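Equipment > Benchtop Automation > Interviews

We use cookies to remember your preferences and measure traffic. Accept all | Manage settings

Meenakshi Saxena has a rule about product demos, and she recites it before I've found a chair. "If the salesman brought his own parts, I go get coffee."

Saxena runs small-lot assembly at Nugroho, a contract shop that builds fan units, pump heads and the occasional item she describes as "a motor in a box, for people who wanted a motor in a box." In September the shop signed up for a trial of the Coltton bench cell, a two-arm kitting station sold by Misitz as a lease with setup included. The salesman did bring his own parts. They were nice plastic cubes. She gave them back and handed him a tub of motors with the wires still on.

"He looked at me like I'd served him soup with a fork," she says.

The cell's job is modest. Parts for one unit sit in bins, the arms pick what the job sheet calls for, and the set goes into a tray that travels down the line to somebody with a soldering iron. At Nugroho that work used to belong to whoever had annoyed Saxena most recently. The brochure calls it "effortless kitting for the modern floor." I ask how much effort the effortless kitting took.

"Eleven days," says Gopinath Naidu, the technician who did the setup, from behind a monitor. "Nine if you don't count the bins."

The bins turn out to be a sore subject. Misitz supplies its own, at a price Naidu calls "ambitious for a bucket," and the first set was too deep. The grippers went in for a circuit board and met the wall on the way. Naidu swapped in shallower ones and moved everything closer to the middle, and the complaints from the controller mostly stopped.

The paper in the tray was his doing too. Bare steel is shiny, the camera is easily impressed, and for the first week the cell kept trying to pick up reflections of the ceiling lights. Misitz sells a matte insert for this. Naidu went to the printer and took a stack out of it.

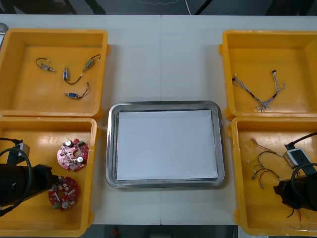
The Coltton cell set out for a kitting run at Nugroho: motors and a wire harness in the far bins, boards and short leads in the near ones.

So what is it good at? Boards, both of them agree. A round board with a hole in the middle is a polite object. It lies flat, it looks the same every time, and it doesn't hold on to its neighbors. Over the first stretch of the trial the cell was asked for 400 boards and fumbled four, and Saxena blames two of those on a bin somebody had bumped with a hip.

Motors are harder. The body is easy to grab, but the leads go wherever they like, and a gripper that closes on a wire will lift the motor by it quite happily. "It's like watching a toddler carry a cat," Saxena says. Naidu spent an afternoon teaching the arms to come in from the shaft side, which helped. He would like it noted that the manual gives this subject one paragraph, half of it a warning about jewelry.

And harnesses?

There's a pause. "We don't load more than one harness at a time," Naidu says.

"We tried two," says Saxena. "Once."

Two harnesses in a bin become a single larger harness, apparently, and the cell will pick that up too, with every sign of pride. For now a person drops in a fresh one between kits. Saxena points out that this person could also, while standing there, put the harness in the tray. She has raised this with Misitz. Neville Pickering, who handles their accounts in the region, replied by email that a harness feeder is "on the roadmap." She has printed the email and taped it to the controller cabinet.

When I reach Pickering by phone, he's cheerful about it. "Wire is the last frontier," he says. I tell him I thought that was space. "Space is easier. Nothing in it is tangled." He confirms that the lease covers software updates and one site visit a year, and that replacement gripper pads are extra. He doesn't volunteer the price of the pads. It's $52 a pair, and Naidu has it memorized.

On speed, nobody at Nugroho is going to be startled. A practiced person beats the cell comfortably until lunch. After lunch it gets closer, and by the last hour the machine is ahead, having eaten nothing. On its best day so far it finished 208 kits, and Saxena says she'd have taken that from a human without comment.

Would she buy it? She leans back and looks at the ceiling, where the troublesome lights are.

"I'd lease it another year. I'd buy it if they sort out the harness thing. And I want the buckets cheaper."

Naidu wants a longer cable for the right arm. He has asked twice. Pickering says it's on the roadmap.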